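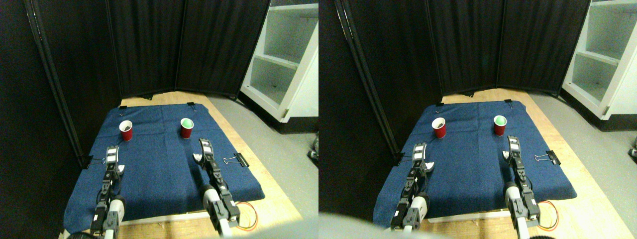
By Tonantzin Maldonado | Fiction | March 2022

The Bus to Coltotel

My grandmother kept the ticket money in a tin for tea. She counted it each Sunday after lunch, and each time she told us the same number, 297, even when I had seen my uncle put more inside. I believed for many years that she could not count well. I was wrong in this, as I was wrong in many things concerning her.

She wanted to go to Coltotel. She had left it when she was a girl of seventeen, with one suitcase and a hen under her arm, and she had never returned. The bus went from Briven two times in the day, early and late. The ticket cost 500, there and back. So she was always short, and she was always saving.

"Next year," she said. "When the road is better."

The road became better. They put new asphalt in June, and the smell came into our kitchen for a week. My mother said, "Now you can go, Mama." My grandmother looked out at the road as if a neighbor had told her a lie.

"They will raise the price," she said.

They raised the price to 700.

I was eleven in that summer, and I had a dog with the name Ra, who was old and slept in the shade of the water tank. I had also some money of my own, which I had earned by washing bottles for the shop. I thought about it for many nights. Then one morning, when my grandmother was feeding the chickens, I took down the tin, to put my money inside and surprise her.

There was much more than 297 in the tin. There was enough for the bus, and enough for a second person, and under the money was a letter. The paper was soft like cloth from being opened. I could read only the first line before I heard her shoes on the step. It said: The house is empty now, and you can come if you want.

I put everything back. I kept my bottle money in my pocket and it was heavy there all day.

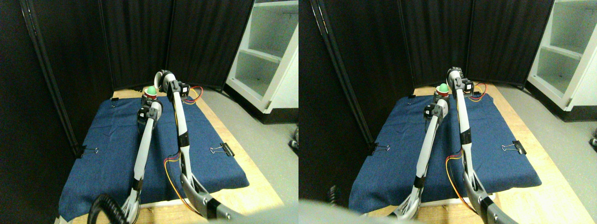 Tonantzin Maldonado
Contributing Writer

That evening I asked her who lived in Coltotel.

She was cleaning beans. She did not stop cleaning them. She took out a small stone and put it on the table, and then another one.

"My sister lived there," she said. "We had a quarrel about a sewing machine."

I waited for the rest. I thought a quarrel that lasts fifty years must have something larger in the middle of it, a man or a piece of land. But it was a sewing machine, a good one, a Parix with a foot pedal. Their mother had promised it to both of them. My grandmother's sister said one thing at the table and my grandmother said another thing, and in the morning there was the suitcase and the hen.

"And what happened with the machine?"

"She kept it. She never learned to sew." My grandmother laughed a little, through her nose. "She wrote me this. She put plants on it."

"Is she dead?"

"Go and see if Ra has water."

Ra had water. I sat next to him for a long time. When I came back in, the beans were in the pot and the stones were still on the table, in a line.

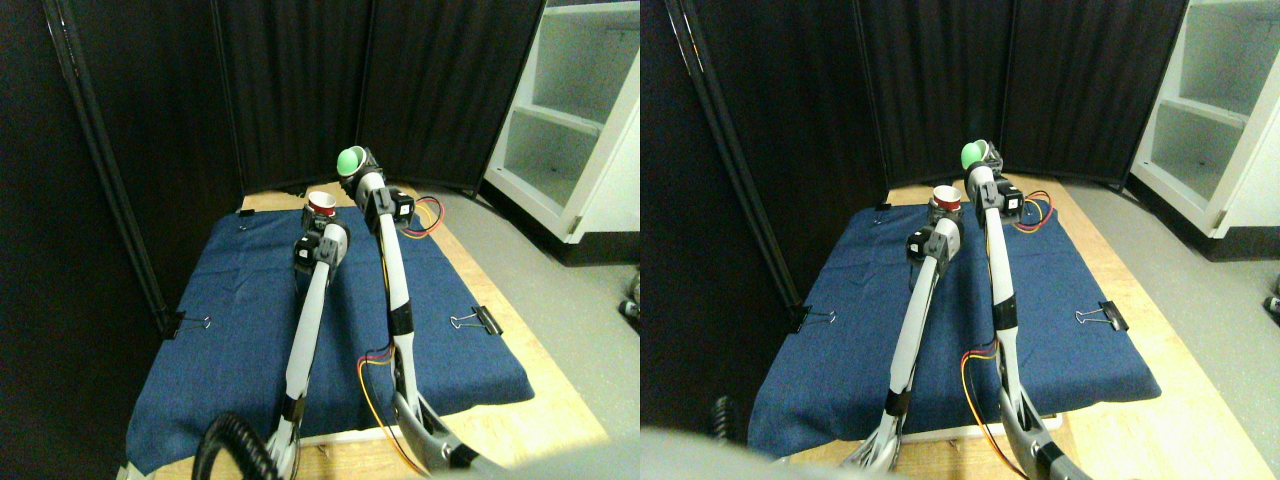 We went in the autumn, she and I. She did not announce it. She woke me when it was dark and told me to wear my school shoes, and we walked down to the stop with bread in a bag. She paid the driver for both of us in small coins, and he sighed while he counted them, and the people behind us sighed also.

The trip took 4 hours. She sat at the window and she said the name of each village before we arrived to it. She made a mistake only once, with two villages that are very similar, and it bothered her until the end of the road.

In Coltotel a neighbor had the key. The house was smaller than our house. There was dust on the floor and a calendar on the wall that was some years old. In the back room, beside the window, stood the sewing machine, and on it three pots with dry earth.

My grandmother took off the pots one after one and put them on the floor. She wiped the machine with her sleeve. Then she sat down on the chair in front of it, with her coat still closed and her handbag on her knees, and she put her foot on the pedal.

It moved. It made a terrible noise.

"She never oiled it," my grandmother said, and she sent me to ask the neighbor for some oil.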